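Ticket 387: Shoe rack wobbles, lower shelf slides forward
Product: Calado two-tier shoe rack
Opened by: Usha Venkataraman
Status: Waiting on parts

Message from customer, 11/28/20

Hello there, and thank you in advance for reading all of this, I know I go on a bit! I bought the Calado rack from your Bundelia shop back in May and I want to say first that I really do like it. It's a nice size for our entry and the wood grain looks lovely with the black metal. The trouble is that it has started to lean. If you put a hand on the top shelf and push gently toward the wall, the whole thing sways, and lately the lower shelf creeps forward whenever anyone pulls a pair of slippers off it.

Here is what I've tried so far. I took everything off and tightened all the bolts with the little wrench that came in the box (I had kept it in the button tin, thank goodness). That helped for 3 days and then the sway came back. Next I wondered if it was the floor, because we have carpet there, the gray striped kind, so I slid a flat board under the feet overnight. No difference that I could tell, so the board went back to the garage.
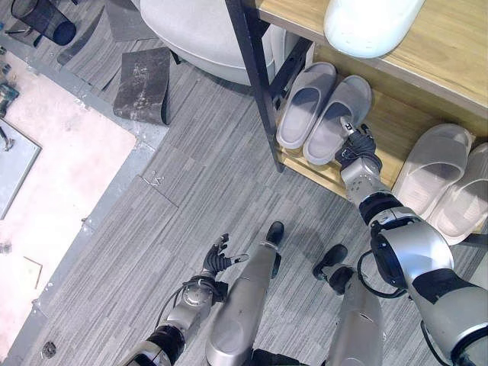

After that I turned the rack on its side and had a good look underneath. One of the bolts at the back of the lower shelf just spins and spins and never grips. I can pull it out with my fingers! The others feel snug. We only keep house slippers and slides on it, no boots, so I can't believe it's the weight. My sister has the Flinineck one and hers has never budged, but I would much rather keep mine if it can be mended.

Warmly, Usha

Reply from Urnovar Home Support

Hi Usha, thank you for such a thorough note, and please don't worry about the length! A bolt that spins freely usually means the threaded insert in the shelf has come loose. I'm sending insert kit 33 with a new bolt, no charge. Until it arrives, please keep the top shelf light and leave that bolt out. Could you tell me the batch number on the underside of the lower shelf?

Message from customer

Found it, it says 600. I'll write again once the kit is in!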